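From the Barno Street Letter Writers

The winter card swap is nearly here, and I wanted to get a few words out to everyone before the holiday rush swallows us all up. We meet on Wednesday, December 14, 2022, in the back room at Cakness, same as last year, and the tea will be on from the moment the door opens (bring your own mug if you can, the cups there are very small and I for one am a big tea drinker).

For those who joined us after August, the swap works like this. You bring cards you have written, addressed to no one in particular, and you go home with somebody else's. That is really all there is to it! Last winter we sent 72 of them on to the residents at Londoño House, and I still get a little misty about the letters that came back. One lady wrote five pages about her brother's bakery, in pencil, on both sides of the paper, and signed off by asking whether any of us knew how to get a sourdough starter going again.

I have been thinking a good deal about what makes a card worth keeping. My grandmother kept hers in a hatbox, and when we finally went through it the fancy ones were hardly ever the ones we stopped to read. It was the plain ones, with a bit of news about the weather and the neighbors' dog and who had married whom. So please don't worry if you can't draw, or if your handwriting has gone downhill the way mine has. A plain card and four or five honest sentences will do beautifully.

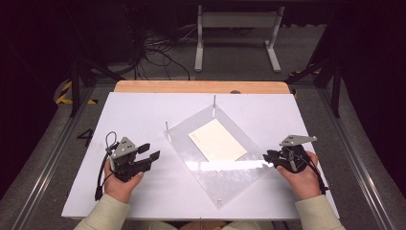
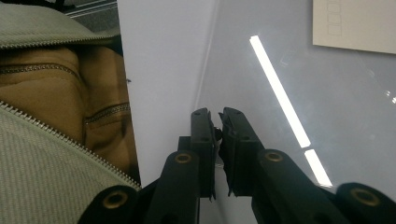 Rommel Lumbao wrote in to say that he would go further, and that in his view we should drop the printed verses altogether this year. He feels a person who gets a ready-made rhyme reads it once and puts it down, and that he would much prefer to hear what a stranger had for supper. I can see his point, though I do have a soft spot for a verse, and I would hate for anyone to stay home over it. Let's say verses are welcome as long as there is something of your own written underneath.

A few practical things. Ink that dries quickly is a kindness to whoever is stacking the cards, and please leave the envelopes unsealed so that we can slip in a return address. Capucine Moulin has offered to write a batch in French, and Socorro Ríos will do the same in Spanish - if you have another language at home, do use it, there is bound to be somebody glad to see it.

Two people still need a ride from the north side of town. If you have an empty seat, let Aníbal Sotelo know, and he will put you in touch with them. Stamps are taken care of, but we are short on envelopes, the medium size, so any you have lying in a drawer would be very welcome.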